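From the Mulside Kitchen Table
12 February 2020

Well, I had meant to write about marmalade this time, but so many of you wrote in after the January letter asking about small electric pots that the marmalade will have to wait its turn. (The oranges are in the freezer and won't mind.)

I came to these little pots late and rather grudgingly. I have a perfectly good stove and more saucepans than hooks to hang them on, and I couldn't see what I'd do with one more thing that wanted a plug. Then we had the kitchen floor redone, the stove was pulled out into the hallway for 4 days, and a neighbor over on Roy Street kindly lent me hers. I made oatmeal in it, then noodles, then a very respectable lentil soup, and by the time the stove was back in place I was already clearing a spot on the counter!

The soup is the one I'd start with. Put in a cup of red lentils, a chopped onion, two carrots cut small, a spoonful of tomato paste and 4 cups of water or broth. Bring it up to a boil, turn it down, and let it go for around 48 minutes, which is longer than the lentils strictly need, but I like them to fall apart completely. Salt goes in at the end, and lemon too if you have one. It makes 3 good bowls, or two if my household is anything to go by.

As for what to look for, I'm fond of a squat, rounded shape over a tall one, as it's so much easier to stir, and I do like a handle on each side for carrying it over to the table.
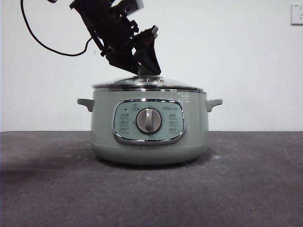 A glass lid is the other thing I wouldn't give up. With my old enamel pan I was forever peeking in and letting all the steam out, and now I can stand there with my coffee and watch the onions without touching a thing. Wash the lid by hand and dry well under the metal rim, where water likes to hide, and let the pot cool before you wipe it out with a soft sponge. No steel wool, please, however stuck the oatmeal is! A soak with warm water and a little baking soda will generally bring it away by bedtime.

Marmalade next time, then, and do keep your soup recipes coming.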